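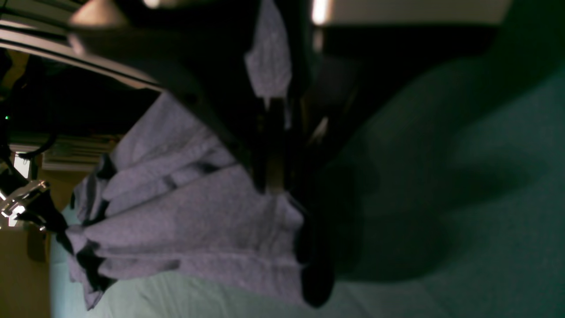
Fig. 1. Lilac-grey cloth held at one point. The pleats fan out from the grip and the hem edges curl slightly.

Casia Textile Care, Unit 8: Handling and folding knitted tops
Handout revised 8 September 2021

8.1 Scope

These notes cover short-sleeved T-shirts in single jersey and similar light knits. Woven shirts are dealt with in Unit 9. Students should have read the section on loop structure in Unit 2 before the session.

8.2 Behaviour of jersey when held

A knit is built from loops and stretches more across the body than along it. When the cloth is held at one point, the full weight of the garment hangs from a small area. Folds run from that point towards the free edge and get wider as they go. The hold point itself is squeezed into tight creases, which may remain after the garment is put down.

Two hold points, set well apart along one edge, share the load and keep that edge nearly straight. For this reason the two-point hold is the standard hold in this unit. The one-point hold is used only for picking up and for finding an edge.

Cut edges of single jersey curl. A sewn hem reduces the curl but does not always remove it, and a curled hem must be flattened with the side of the hand before any measurement is taken.

8.3 Opening out a bunched garment
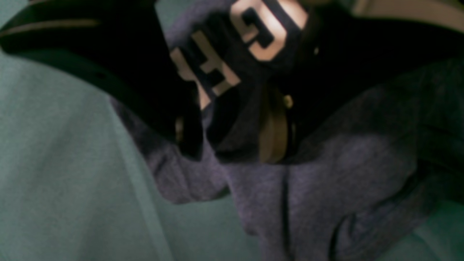 Opening out begins with finding an edge. The hem is preferred, being the longest straight edge on the garment; the sleeve cuffs are too short to give a reliable direction. With a heathered knit bunched into rounded folds, as in Fig. 2, the mottled colour gives little help in telling one layer from the next, and the edge is better found by touch. Once the hem has been found, follow it to a side seam and take the second hold there. Lift, let the body drop, and lower the garment on to the table starting with the free end. Do not drag it. A cloth cover grips the knit and will pull the lower layer out of line with the upper.

8.4 Laying flat

The table cover should be plain, smooth and fixed at the corners. The Clerken workroom uses Ultine covers, washed every October. Place the garment front up with the body square to the table edge. Smooth from the centre outwards with light pressure. Faint wrinkles across the body are acceptable at this stage. Creases near a sleeve are taken out by lifting the cuff and laying it down again, as pressing them by hand only moves them towards the seam. 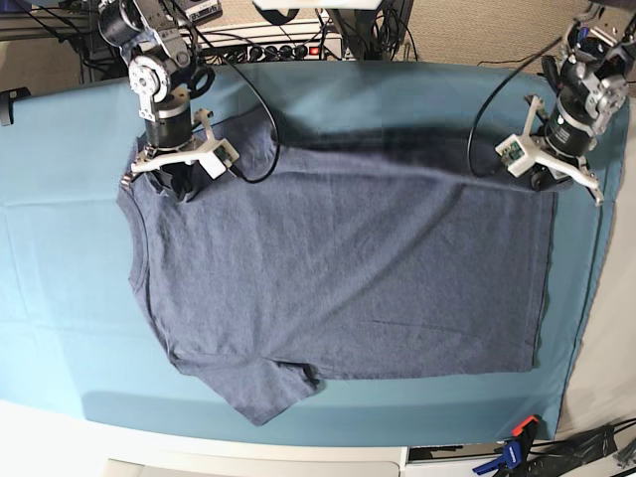

Fig. 3. Short-sleeved T-shirt laid front up, crew neck to the left, hem to the right. Held at the shoulder near the collar and at the hem corner on the same side.

8.5 Lengthwise fold

Hold the shoulder and the hem corner on one side. Raise both together, carry them across the body and lower them on to the opposite side. The hem edges should meet within 2 mm. Turn the sleeves in – both layers at once – and fold the body in half from hem to collar.

8.6 Records

Enter each garment on the Vik sheet with fibre, width at the hem and number of attempts. The workroom handles roughly 3000 pieces a year. A hem width over 66 cm is recorded as oversize and folded in thirds.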